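Skiser Releases Piston 2, a Teleoperation Kit for Teaching Robot Arms Kitchen Tasks

26 September 2022

126 shares | 4 comments

Skiser today released Piston 2, a software and hand controller package that lets a person teach a robot arm a task by steering it from a desk. The operator holds the controller, watches the task on a monitor and moves the arm through the job from start to finish. Piston 2 records the motion and the matching camera views as one demonstration.

The new version works with real arms and with simulated ones. Operators can practice and record in a rendered kitchen before any hardware is set up.
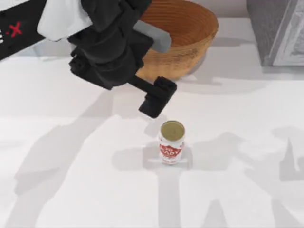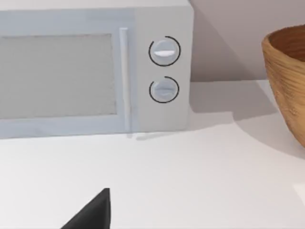 Rendered views from the Piston 2 simulated kitchen: the gripper over a beverage can (first) and the tip of a gripper finger in front of the microwave (second).

The kitchen set ships with 11 tasks. They include picking up a can, opening and closing a microwave door, turning a dial and moving a bowl. Each task can be recorded from a fixed camera or from a camera on the wrist, and the operator can switch between the two at any time.

"Most of our customers don't have a programmer to spare for every new task," said Fahad Lashari, product manager at Skiser. "They do have people who know how the job is done. We want those people to be able to sit down and show the arm."

Piston 2 also supports hand guiding on real arms that allow it. In this mode the operator takes hold of the arm and moves it directly. Recordings made by hand and recordings made by remote control are saved in the same format and can be used in the same training set.

Changes from the first version include:

- A pause button on the controller, so an operator can stop partway through a demonstration and pick it up again
- Trimming of idle time at the start and end of a recording
- A replay screen that shows both camera views side by side
- Separate speed limits for the arm and the gripper

Skiser began testing the package in July with Zusitz, which builds automated food counters. Operators at Zusitz recorded 500 demonstrations in the simulated kitchen during the trial. New operators were given 40 minutes of practice before their first saved recording.

"The dials took the longest to learn," said Thodoris Athanasiadis, who ran the trial at Zusitz. "With a can you can see where the fingers are going. Turning something small from across the room takes a while to get used to."

Piston 2 is available now from Skiser and through its distributor, Stefanou. Owners of the first version can upgrade at no charge and keep their existing controller.

Comments (4)

marlow_k
Does the old controller get the pause button too, or is that new hardware only?

Skiser Support
@marlow_k Yes, it is mapped to the side button after the update.

dana.r
We hand guide everything now. Good to see both kinds of recording in one format, converting them was a pain.

benchtop88
Any plans for two arms?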